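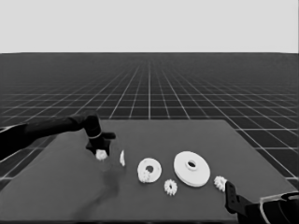

VISTCOMBE, August - The Vistcombe Library Trust will open its new Skalleleck Branch this month, giving residents on the east side of town a full-service library within walking distance for the first time.

The branch occupies the former Oltov shoe warehouse, which had stood vacant before the Trust took over the lease. Work on the building included a new roof, step-free entrances on both streets and a reading room with seating for 60 people.

Cardholders will be able to borrow from an opening collection of 2,000 books and audiobooks. Titles held at the main library may be requested at the Skalleleck desk and will be delivered to the branch free of charge. Existing cards remain valid at both locations.

The children's room was paid for by a grant from the Nanayakkara Foundation, which will also support a homework club during the school year. The club will meet at 4 p.m. and is open to students in all grades. Registration is not required.

Two meeting rooms are available to local groups - bookings may be made at the front desk or by telephone. Parking is limited, and visitors are encouraged to use the bus stop opposite the main entrance.

Opening hours and card application forms are available at the main library.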